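7 December 2023

Soft body pinch runs, continued from Freya's notes in March. Same question as before: can we get a usable stiffness estimate from shape change alone, without reading finger force? Freya Whiteley's version fit stiffness from the force trace and drifted badly whenever the contact patch was small. I want a fit that only looks at the surface.

Setup in Dondar, parallel gripper, particle body. Ran 100 pinches with stiffness drawn at random for each one. Closing speed fixed, grip height fixed. Surface is rebuilt from the particles every 4 steps, then compared with the rest shape. The optimizer changes stiffness until the simulated outline matches the target outline. Friction stays at the default for now – I know that is a problem, see below.

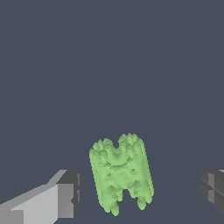 Green body between the fingers, notched top and bottom, tilted.

Results: 77 of the 100 fits converged to within the tolerance we agreed on. The rest mostly stalled early. I went through the stalled ones by hand, and most have a body that rotated during the pinch. The outline loss treats rotation as deformation, so the fit goes soft to make up for it. Majdi Boutros suggested removing the rigid motion first and computing the loss on what is left. Tried that on 2 of the bad cases and both converged. Not enough to say much.

Rebuild resolution matters more than I expected. At the coarse setting the surface is so bumpy that the bumps move the loss as much as a small stiffness change does. Going finer helps but the runs get slow. Smoothing before the comparison might be enough, but it will also round off the notches, and those carry most of the signal.

To do:
Rerun all the stalled cases with rigid motion removed.
Free up friction as a second parameter – start from Freya's values.
Check whether the seed is saved with each run. I don't think it is.
Ask Majdi for the Parsons meshes, the old folder is gone.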